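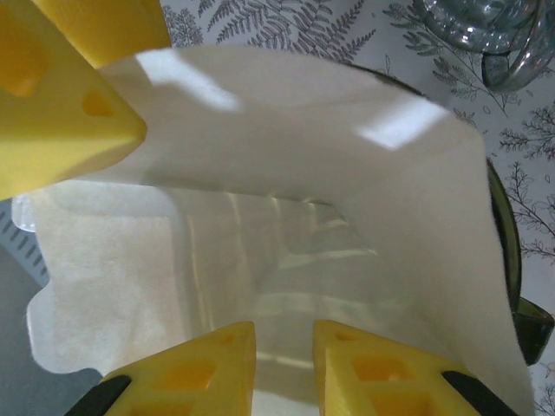
A reader wrote in after the June version went up to say the propane check ought to come first, before tires, before anything, and that putting it halfway down was asking for trouble. Fair enough! I've moved it. It's now item 1, and I've redone the rest while I was at it, with my own comments from the walk-around I did this weekend on our Stosine (the little one with the dinette in back).

Camper pre-trip safety check
Done Sunday, August 6, 2023, in the driveway, for the Majimbun lakeside trip

1. Propane: bottle, hose, regulator
OK. Soapy water on every fitting, valve open, watched for bubbles. None. The hose has some light cracking in the outer rubber near the bend, so I'm replacing it before we leave even though it isn't leaking. My husband thinks that's overkill and he can think that from inside a camper with a new hose.

2. Propane and CO detectors
Propane detector OK, it screamed right away when I pushed the button and so did the dog. CO detector FAILED, no chirp, no light. I put in fresh batteries and got nothing, then turned it over and found it was past its replace-by date. New one is going in tonight. If you only do one thing on this list, go flip yours over and read the back.

3. Fire extinguisher
OK. Needle in the green, pin in place. I moved it from under the sink to the bracket by the door, where I can grab it without reaching past the stove.

4. Smoke alarm
OK. Dusty. Wiped it.

5. Tires, including the spare
Pressure OK on the two on the ground. Spare was way low, filled it. Tread looks great but tread doesn't tell you much on a trailer, they age out long before they wear out, so check the date code on the sidewall. Mine are good for one more summer, I think, and then I'm going to be sad at the tire place.

6. Lug nuts
Torqued to what the manual says. One was a bit loose, left side rear. I'll check all of them again at the first gas stop. It's 188 miles to the campground and I'd like to arrive on the same number of wheels I left with.

7. Hitch, chains, breakaway cable
OK, mostly. Ours is a Kurnberg coupler and the latch gets sticky, so it got cleaned and greased. Chains crossed, not dragging. Breakaway cable was looped over the chain (my doing, last trip), and it needs its own attachment point on the truck. Fixed.

8. Tongue weight
950 on the scale, in pounds, loaded the way we'll travel but with the water tank empty. That's higher than I like. The culprit is the front storage, where somebody put all the leveling blocks and the cast iron. Moving the cast iron back over the axle and weighing again. TO DO.

9. Lights and brakes
Running lights, turn signals, brake lights all OK. Right rear marker was dim, cleaned the contact with a pencil eraser and it came right up. Brake controller tested in the driveway at a crawl, grabs nicely.

10. Shore power cord and generator
Cord OK, no scorching on the prongs. Generator is the 2,000 watt one and it started on the third pull. Reminder to myself, taped inside the lid now: it does not like the coffee maker and the air conditioner at the same time. Exhaust gets pointed away from the windows, ours and the neighbors'.

11. Water
Hose and filter OK. I use a pressure regulator every single time. The old campground at Clisstead had a spigot running well over 60 psi and it popped a fitting behind our toilet, and I still find damp spots in my dreams.

12. Stove and galley
Burners light, flame is blue. Range hood fan OK, grease screen went through the dishwasher. Cabinet latches: the one over the sink pops open on bumps, so I've got a bungee on it. Paper goods (towels, plates, coffee filters) moved to the low cabinet well away from the burners. They used to live right beside the stove and I can't believe I left them there all last year.

13. Windows and escape hatch
Rear window opens as an exit. It was STUCK. Silicone spray on the seal and a good shove and now it swings. I had the kids each open it twice from the bed, in the dark, and the younger one was faster than me.

14. First aid kit
Out of the big bandages, tweezers missing. On the shopping list with the CO detector and the propane hose.

Still open before we roll: 1, 2, 8, 14.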